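Curnent releases Nikby 2, a loudness checking tool for podcasts and music

RALTGATE, September 27, 2022 - Curnent, a small maker of audio software, today releases Nikby 2, the new version of its program for measuring loudness before a file is uploaded. The program runs on Windows and Mac and works alone or inside an editing program.

Many people who record at home finish an episode, upload it, and then hear that it is more quiet than the one before. Nikby 2 reads the whole file and shows the loudness for each part, so the user can correct one interview or one song without touching the others. A file of 90 minutes is measured in around 13 seconds on an ordinary laptop.
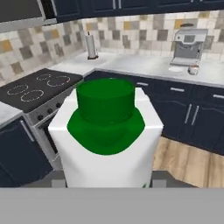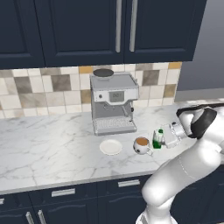
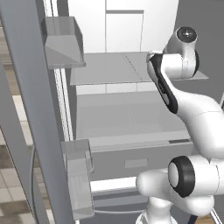
Carton with green cap; kitchen cabinets and counter; open refrigerator.

"In the first version, users had to read too many numbers," said Vikas Agarwal, founder of Curnent. "We have now put the most important ones on one screen. The other numbers are still there for the people who want them."

The new version was tested since July by 43 users, among them the team of Grewal, a studio for spoken word recordings. After their comments, Curnent has changed the peak warning, which came too often with loud speech, and has added a report that can be saved as a text file.

Nikby 2 costs 51 dollars for one person and can be used on two computers. Owners of the first version receive the update free of charge. The trial version has all the functions but does not save reports.

Press contact: Vikas Agarwal, Curnent, Raltgate. Review copies are available on request.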